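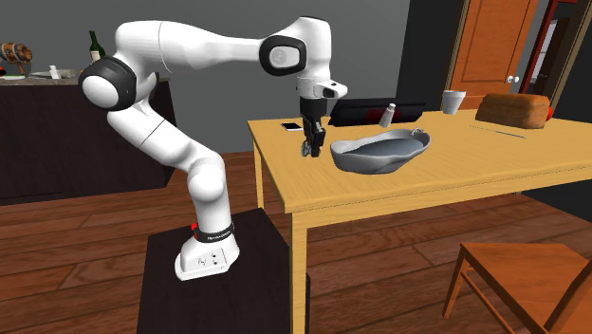
White arm, gray basin, wooden table.

So I'm back from Murkby, and my suitcase is still sitting in the hallway with half the sand of the delta in it. A few of you asked how the visit went, and I kept typing the same long text message, so I'm putting it all in one place.

Quick catch-up for anyone new. Murkby is a river settlement of around 400 families who were moved off the low islands when the banks gave way. They were told it was for one winter. Some of the kids I met were born there and are now in high school! Nakik, the small charity I've been sending money to for years, runs the clinic and the evening classes, and last fall they asked if I wanted to come see it. I said yes before I'd looked at the price of the flight (don't do that).

Huệ Tô met me at the ferry with an umbrella and a bag of fried bananas. She has run the Nakik office for nine years and she walks faster than anyone I know. By lunchtime we had been to the clinic, the well, both schools and a wedding we weren't invited to, where they fed us anyway.

The thing people wanted to talk about was papers. I had gone in with a notebook full of questions about food and medicine, and I did ask them, but every conversation came back around to the same card. Without a permanent address you can't get one, and the settlement doesn't count as an address. One man had a folder with 101 letters in it, all of them his, all numbered in pencil. He let me read a few. They were very polite. 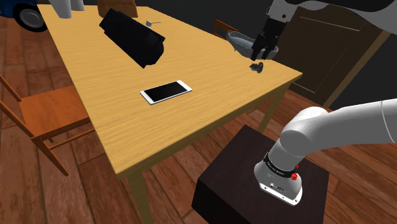
A white phone on the table.

The evening classes are held in a long room behind the clinic, and they're packed. Mamar is the literacy program for adults, mostly women who work at the brick kilns all day, and Fahmy is the newer one, for teenagers who want to sit the state exam. I was asked to help with English and ended up arguing for most of an hour about whether "fish" needs an s. I lost.

It wasn't all cheerful. The lane nearest the river floods every year, and the roof of the younger kids' school leaks right over the blackboard. $20 covers one student's books for a term, and there's a waiting list. I found that hard to hear, standing there in my expensive hiking sandals.

I'm hoping to go back in March, when the water's lower and you can walk out to where the old village was. Huệ says I should bring better shoes and more pencils. If you want to send some along with me, leave a comment and I'll email you the list she gave me.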